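Why Does Face Paint Crack When You Smile?

If you have ever had your face painted at a fair, you probably know the feeling. For the first few minutes you are the happiest tiger in the whole town, and then you laugh at something, or bite into a hot dog, and your cheeks go all tight and tickly. By the time you get home there are tiny lines around your mouth, like the lines in dried mud, and orange dust on your collar. Why does it do that? Let's find out together!

First we need to know what face paint is made of. Most of the kind used on children is called water-based paint, and it comes in a hard little cake, a bit like the paints in a school paint box. Inside the cake are colored powders called pigments. Pigments are what make red look red and green look green. But powder by itself would just fall off your nose, so the paint makers mix in something gummy or waxy to hold all the tiny grains together and help them stay on your skin. That sticky part is called a binder, because it binds things (which is just another way of saying it ties them up).

When a painter rubs a damp brush over the cake, the water loosens the binder and lets the color slide onto the brush, and from the brush onto you. Then the water floats off into the air, which we call evaporating, and what stays behind is a thin, dry layer of color. You can often feel it happening, because evaporating water takes a little heat away with it, and that is why a freshly painted forehead feels so nice and cool. 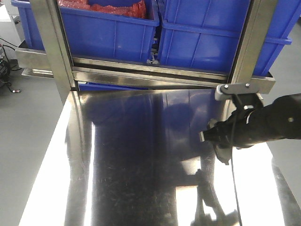

Now for the cracks. Your skin is wonderfully stretchy. It has to be, or you could never yawn! The dry paint on top can stretch too, but only a little. When you give a great big grin, your skin moves farther than the paint can follow, and so the paint splits. Thick paint splits sooner than thin paint, and it splits most in the places that bend the most, like the corners of your mouth and the skin beside your eyes.

Anežka Pešek says she always puts on two thin coats instead of one fat one, and that she asks children to pull their silliest face while she works so she can see where the creases will be. She leaves those spots almost bare, and she says the tigers at the Brurklow fair come back on Sunday afternoon with hardly a line on them.

That's a very good trick, and you can try it at home with a grown-up. Ask them to check that the paint is made for skin, because craft paint and markers can make your face itchy and sore. Try a small dot on your arm first and wait a day to see if your skin is happy with it. Then paint one thick stripe and one thin stripe on the back of your hand, let them dry, and open and close your fist 20 times. Which stripe cracked first?

When you have finished, wash the paint off with warm water and a little mild soap, going gently, with your eyes shut tight when you get near them. Green and blue sometimes leave a faint stain behind, so you may be a slightly green frog at breakfast, but it usually fades in a day or so.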